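Jurum Table Set, README

Release notes and data card for the table-clearing and table-laying recordings made by the Kirkegaard student robotics club, autumn term. Last edited Dec 5, 2019.
Maintainers: Osamu Sakamoto (recording, calibration), Daichi Mizuno (file format, checks)

1. Contents

The set holds 200 episodes of two-arm tabletop work. All were driven by club members by hand; there are no policy rollouts in this release. Each episode has joint positions for both arms, gripper opening, and video from the fixed cameras. Objects are ordinary tableware plus a few distractors. The club's entry for the Flurnundale student meet was trained on an earlier cut of the same recordings, which had 44 episodes and a different gripper scale. Do not mix the two.

2. Tasks

cup_tray: move the blue cup on or off the beige tray with the right arm.
plate_tray: place the turquoise plate on the tray, either arm.
lay_full: cup, plate and fork, both arms, free order.

The low side camera is the better one for judging cup tilt and height over the rim. It also picks up the rest of the lab, including people at their desks, so crop before training if background movement is a problem.

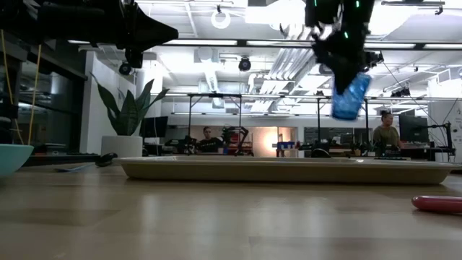

Side camera. Blue cup held tilted above the tray.

3. Layout

The table is fixed inside a black metal frame with one arm mounted on each side. The tray starts near the middle, but its position was varied between episodes and is not logged. The potted plant is a distractor and was moved too. Treat it as an obstacle: several November episodes end early after a forearm touched the leaves, and these are marked abort in index.csv.

The high camera is the one to use for object positions. Its calibration is in calib/high.json. The side camera has no usable calibration — it was knocked in November and refitted by eye.

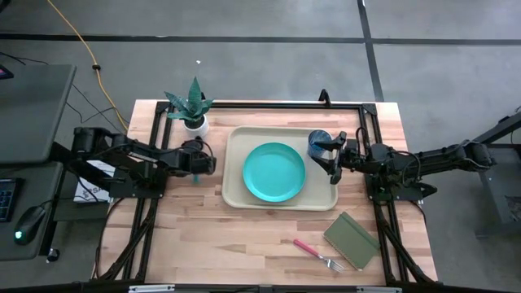 High camera. Plate and cup on the tray, right gripper open at the cup.

4. File format

One folder per episode, named by task and a four-digit number. Numbers are not continuous.

joints.csv: time in ms, then left arm, then right arm, base to wrist
grip.csv: 0 is closed, 1,000 is fully open
side.mp4, high.mp4: video, same start time
meta.txt: task, driver initials, outcome (ok, fail, abort)

The Zuster loader reads this layout directly. Other loaders will need the header line removed from joints.csv.

5. Known problems

The cup is translucent and colour masks tend to lose its upper part. Depth was tried and dropped.
Reflections of the ceiling lights on the tabletop show up in the side view.
Left gripper readings drift by a few units over a long session. Re-zero on the first closed reading of each episode.
Outcome labels were entered by the driver and have not been checked by a second person.

6. Use

Free for coursework and club use. Please name the set and the release date in any report. Corrections to labels go to Daichi Mizuno, with the episode folder name in the subject line.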